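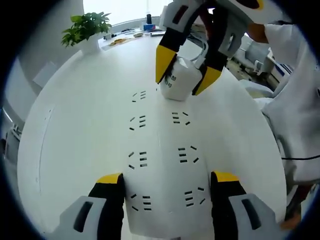

Notebook, Kilurness bench group
January 25, 2020
Entry by J. Frei

Subject: handling rules for mains parts in the plug tasks (adapter, power strip)

Went through the draft rules with Liesl Fankhauser before lunch. The old sheet from Irnalside was written for blocks and cups and says nothing about electrical parts. Agreed text so far:

1. Strip is dead for all sessions. Its own lead stays out of the wall and the free plug goes where the operator can see it. A switch in the off position does not count as isolation.

2. Bare metal never goes near the slots. Fingertips get looked at before each session and again after 100 cycles. Any tip that is split, or has let go of its backing, comes off and is logged.

3. Grip the adapter by the sides of its body. No lifting by the cable, and no closing a finger over the cable where it leaves the housing.

4. One gripper on the adapter, the other open at the near end of the strip. The near one may steady the strip but must not squeeze it while the adapter is going in. Liesl wants "must not" changed to "should not". Left as is for now.

5. Clear zone on the table: nothing loose within 20 cm of the strip. Items at the window end can stay if they are outside that. The plant can stay too.

6. Sleeves. Wide cuffs are to be rolled or banded above the wrist. Same for any cable crossing between the operator and the table edge: route it behind or tape it down.

Open points

Insertion force. Enriquez quoted us a limit but gave no test method, so I have not copied it in. Kornham can lend a load cell. Until then the rule reads "stop when the adapter does not seat, back off, re-align". Pushing harder is not a permitted correction.

Outlet choice. The angled slots face outward on both sides of the strip, so left and right columns need the wrist turned differently. The rule should name the column before the session starts. Operators are picking whichever is handy and the log does not record it.

Log sheet. Add fields for column, tip condition, lead unplugged (initials). Old entries up to 355 stay as they are, no back-filling.

Liesl to type up 1 to 6. I will ask Kornham about the load cell and check whether rule 2 should also cover the finger pads.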